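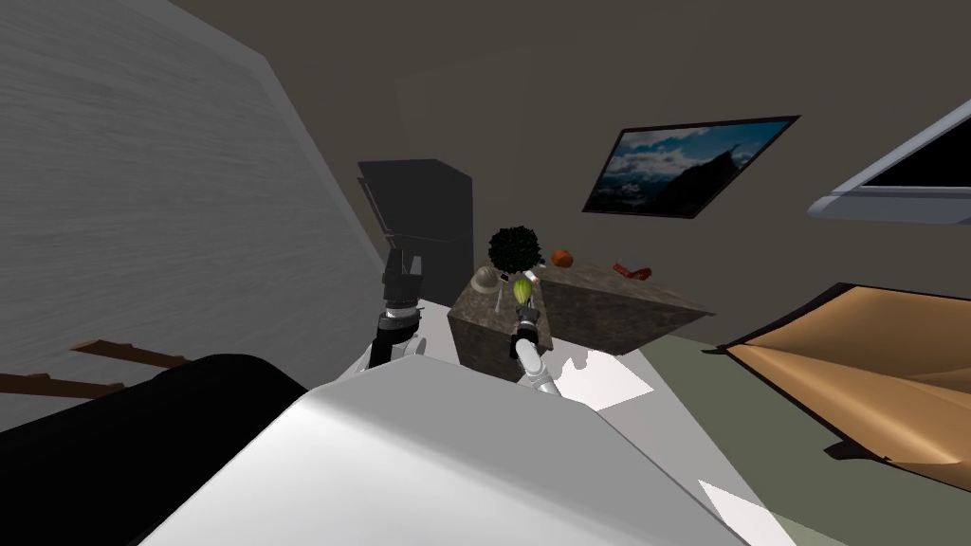 4. Sealing the Tabletop

The Guerreiro table comes from the Pernia workshop with a thin factory seal. It protects the stone during shipping and for the first weeks of use. Apply the Plumisen sealer supplied in the carton before you use the table for food, and again whenever the water test in 4.1 shows that it is needed.

You will need:
Plumisen sealer (1,000 ml bottle)
Two lint-free cloths
Kotent applicator pad
Mild dish soap and warm water
200-grit pad, for repairs only

CAUTION: Do not use vinegar, lemon juice, bleach or scouring powder on the stone. Acid leaves dull marks that sealer will not cover.

4.1 Water test

1. Put a few drops of water on the stone near the middle of the table.
2. Wait ten minutes, then wipe the drops away.
3. Look for a dark patch where the water was. If the stone has darkened, it needs sealer. If it has not, repeat the test near one end before you decide.

Note: The end nearest a stove or sink usually wears first. 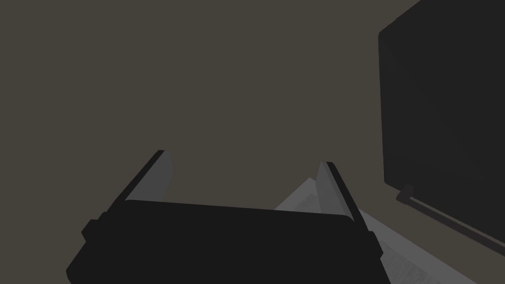 Fig. 2. Gripper open, facing a flat surface.

4.2 Cleaning before sealing

1. Wash the top with warm water and a little dish soap. Rinse twice with clean water.
2. Dry with a cloth and leave the table overnight. Sealer applied over damp stone turns cloudy.
3. Check for grease by wiping a dry cloth across the surface. If it drags or picks up a film, wash again.
4. Cover the floor under the table edge.

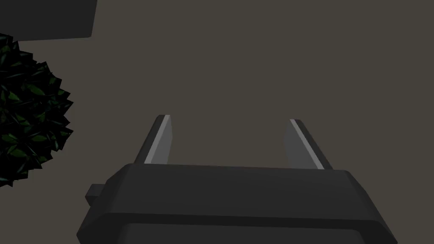

4.3 Applying the sealer

1. Open a window. Keep the room between 60 and 80°F.
2. Shake the bottle and pour a small amount onto the Kotent pad. Do not pour sealer directly on the stone.
3. Work from one end to the other in overlapping strokes. Do the edges last.
4. Wait 15 minutes, then wipe off anything still sitting on the surface.
5. Leave for 4 hours and apply the second coat the same way.

Most tables take 2 coats. A honed top may take a third, and the water test will tell you. If the first coat leaves streaks, do not try to rub them out dry. Dampen a cloth with fresh sealer, go over the streaks,
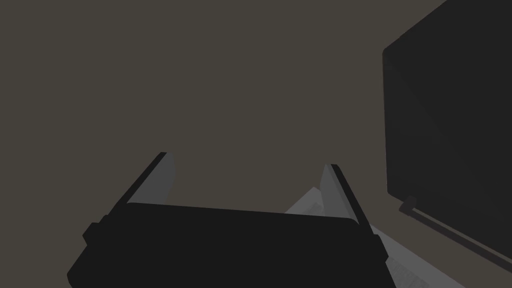
and wipe again with a clean cloth before they set. Streaks left overnight have to be taken off with the 200-grit pad, used wet and with very light pressure, and the area washed and sealed again from step 1.

Keep hot pans and colored drinks off the top for a full day after the last coat. Close the bottle tightly and store it upright, away from frost. Once opened, the sealer keeps for one year.

For loose legs and leveling, see Section 5.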